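Folding T-shirts: your questions, our doubts
Updated 2021-03-10

Do I really need to fold T-shirts at all?
Probably not, if you own six of them and a row of hangers. Folding earns its keep when drawers are all you have. We are wary of anyone who says a tidy drawer will change your life. It will save you a bit of rummaging in the morning.

What size should a folded shirt be?
Whatever fits the drawer. Books on the subject love a perfect rectangle with every edge lined up. Ours come out more like the dark green one, wider than tall, with a sleeve tucked over the body and a loose flap at the bottom left. We would put that in a drawer without a second thought.
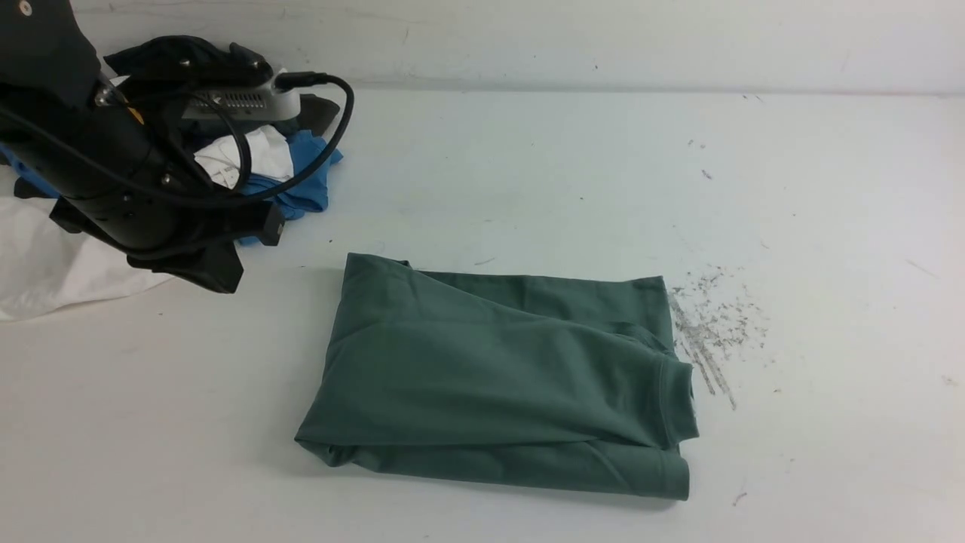 Are folding boards worth the money?
We tried the Drenus board for most of May. It makes shirts the same width, we'll give it that. It also takes up as much room as a small stack of shirts, and you have to get it out every time. A piece of stiff cardboard does the same job. The maker claims 1000 folds before the hinge goes – we lost interest well before that.

What about the Asadi method, where everything stands on end?
Good for deep drawers, hopeless for shallow ones. Thin cotton slumps as soon as you take two shirts out, and then you're back to a heap. If you like seeing every colour at once, try it in one drawer before you redo the whole dresser.

Does it matter what surface I fold on?
More than the method does, in our opinion. A bed is too soft and too low. A plain table at hip height is fine. Ours is white, which makes dark shirts easy to see and shows every bit of lint. The Tondska folding table is 900 mm high and perfectly decent, but so is the kitchen table you already own.

Should I smooth the shirt out first?
Yes, although not to the point of fussing. Spread it out, find the hem and the sleeves, and pull the big folds flat. With a large shirt like the teal-green one, a layer flipped over on the diagonal leaves a triangular flap across the middle. Fold over the top of that and you lock the creases in. Lift the flap back, run a hand across once and carry on.

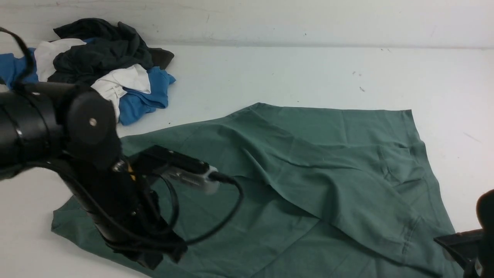 Teal-green shirt

Will folding stop wrinkles?
No. Anyone selling you that is selling something else as well. Cotton creases where you bend it. Fewer folds means fewer lines, so stop at the largest size your drawer will take.

How long should a load take?
We don't time it and we don't trust people who do.

Can I just leave it all in the basket?
Plenty of people do. Pull out the work shirts and leave the pyjamas.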